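The Flustgate open afternoon starts at one, and if you ever get the chance, go early. I got there ten minutes ahead and still ended up at the back of the first group, peering over shoulders.

Sartori runs a big cup-and-mug reuse service out of the place. They supply cafeterias and offices, take everything back, sort it, check it, wash it and send it out again. The company has 54 people on the floor across two shifts, and for a year now they've been bringing robot arms into the sorting end. I went mostly to find out how the people who work next to them feel about it, and I came home with a notebook full of scribbles (and very cold feet — wear thick socks, the floor is concrete).

We began in the handling room, where the arms practice on mugs and cups before anyone lets them near the real line. I could have stayed there all day! Picking up a mug looks like nothing until you watch a machine work out where to take hold of it. 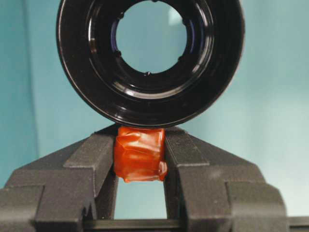 The woman showing us around used to sort by hand, and she now spends half of each shift in this room. Her job title changed in September, along with her pay, and she was very open about both. What she teaches the arm is pretty much what she used to teach new hires: where to grab, how firmly, when to let go and try again. She said the hardest part was putting it into words, having done it with her hands for so long.

The old sorting job was tough on people. A full crate of mugs is heavy, and a sorter might handle 600 pieces before lunch. Several of the longtime staff had sore wrists and shoulders, and the plan is to give the arms the most repetitive stretch first and keep people on inspection, where a good eye matters more.
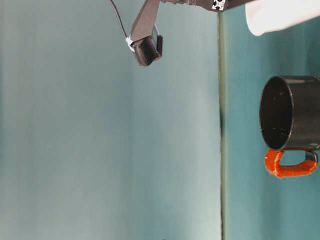 I asked about the less cheerful side, too. Two evening sorting jobs weren't filled again after people left, and one man in our group, who works at the Lorkus depot across the road, pressed them on that for quite a while. The answer was that nobody had been let go, and that 8 sorters had been offered training. He wanted to know what happens to the ones who'd prefer to keep sorting. The shift lead said those talks were still going on and she didn't have a full answer yet. I liked that she left it there.

Then it was back to watching, which suited me fine.
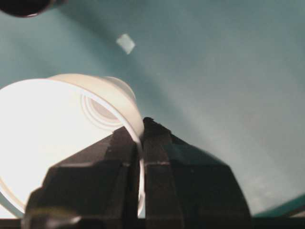
Breaks came up a lot, more than I expected. When sorting was all by hand, the whole row stopped together and ate together. With the new setup the stops are staggered, and people missed each other, so the day shift asked for one shared break back and got it. It's at 5 to ten, and the arms simply wait.

Sevham is the next site on the visit list, with a bigger washing hall and no arms at all so far. I've already put my name down, and I'm bringing the socks.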